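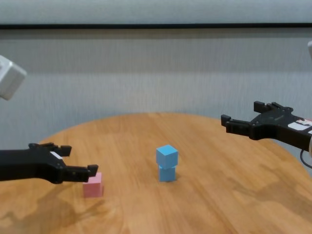
Lovcombe Early Math, Handout 4
August, by Tullio Sanna

Search this site Go

Stacking is my favorite unit! A small tower on a tabletop gives children balance, order and counting all at once. Start with two blocks of one color, then bring in another color and ask, "Where could this go?" Let them answer with words first (on top, under, beside). 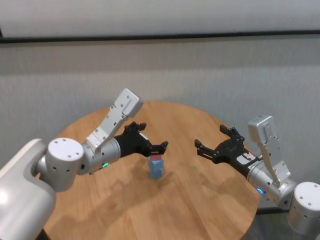 Next comes pattern talk. Say the tower from the bottom up, then from the top down, and listen for who notices that the order flips. It's a lovely moment! For next class, read page 21 and bring 3 tower questions of your own.

Contact Tullio Sanna | © Lovcombe | Back to top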